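Rankin Bench > Simulation > Gripper Comparison > FAQ

Print this page | E-mail this page

Gripper Comparison FAQ

What is being compared?
Two parallel grippers, the Dencombe and the Holla, on the same two-arm robot model in the Rankin simulator. The arms, controller and room stay fixed. Only the finger geometry and closing force change between runs.

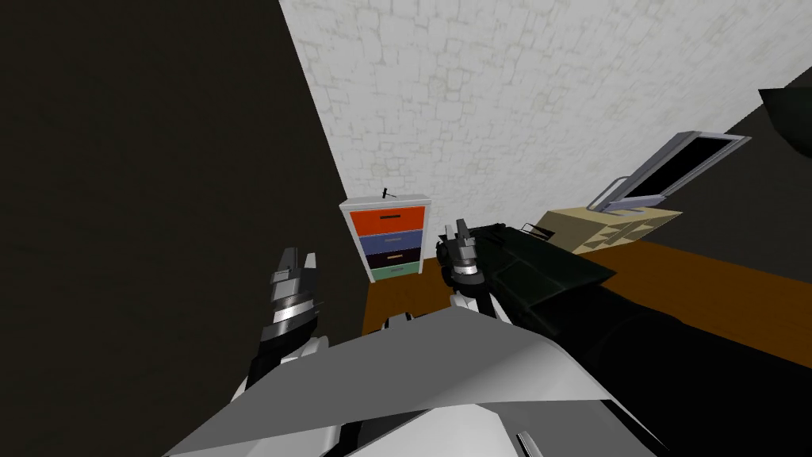
Page last changed: 8 July 2018

Why use a chest with four drawers?
The colors are easy for the vision code to separate, and the handles differ from drawer to drawer. A finger shape that suits one handle can slip on another.

How many runs make a result?
Each gripper gets 50 runs per task. A run ends after 12 seconds or at a dropped part. We do not discard bad starts.
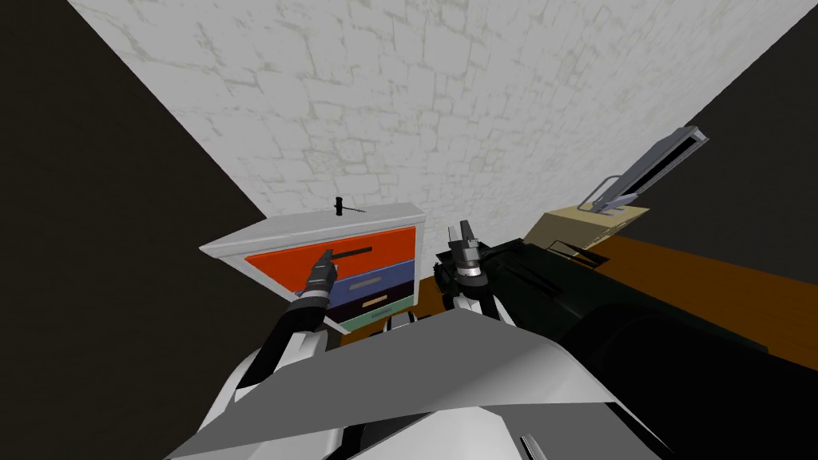 Left gripper at the handle of the top drawer, right gripper clear of the table objects.

Which controller is used?
Perska, with its default gains. We tried a stiffer set in February and went back — the wrist oscillated on contact with both grippers, and the scores said more about the gains than about the fingers.

Do I need the wrist view?
For drawers, the overhead view is enough. For narrow parts, turn the wrist view on. It shows the gap between the fingers, and most bad grasps on a stick can be spotted there before the arm lifts.
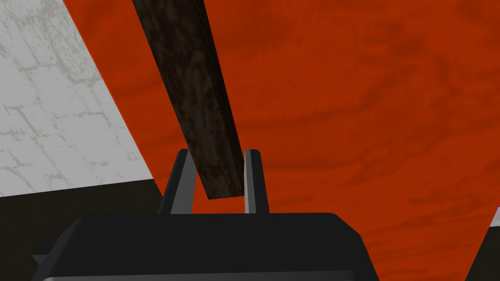 Posted by: Rankin Bench simulation group

Can I change the friction values?
Yes, in the contact file. Use the same value for both fingers and write it in the run log. Values above 3 make the solver unstable at the default time step.

Why do my scores differ from the posted ones?
Check the random seed first, then the time step. A spread of 5 points between machines is normal.
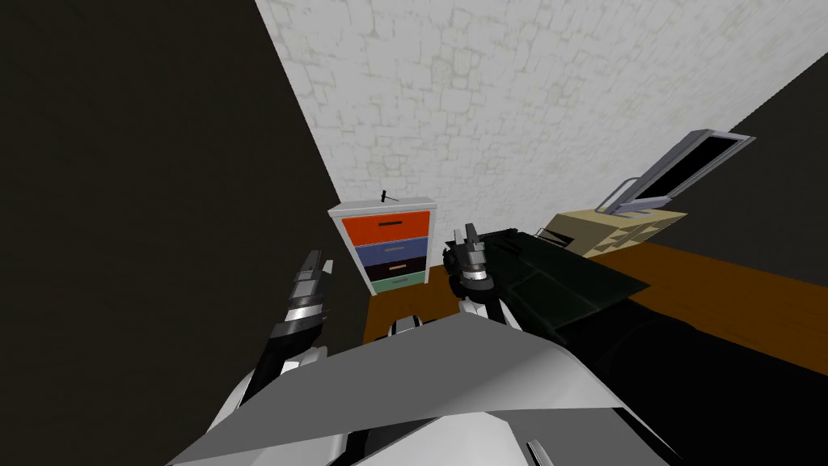
Does the Holla need a different mounting plate in the model?
It uses the same plate as the Dencombe. Load the Holla gripper file, set the tool offset to the value in its header, and restart the controller.

Are results from hardware included?
Not on this page. Hardware runs have their own log format and are listed under Bench Tests.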